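Colors for the Back Room - Gallery

Welcome in, and pull up a chair! We spent most of February going back and forth on one plain question, which gray belongs in the back room at Cletine, and I ended up with far more opinions than I ever wanted (my own included). Cool grays, warm grays, grays that lean a bit green by the window - I love them all by now, and picking one was hard.

Soft and medium, a touch on the cool side, with the faintest warmth up top. I could live with a gray like this for years.
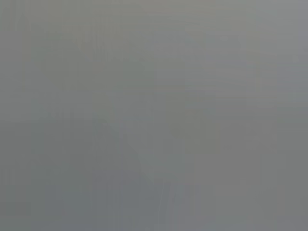
Maj-Britt Moen: We went with a cool gray in our hallway and it felt chilly all winter, so do try a warmer one on the north wall first.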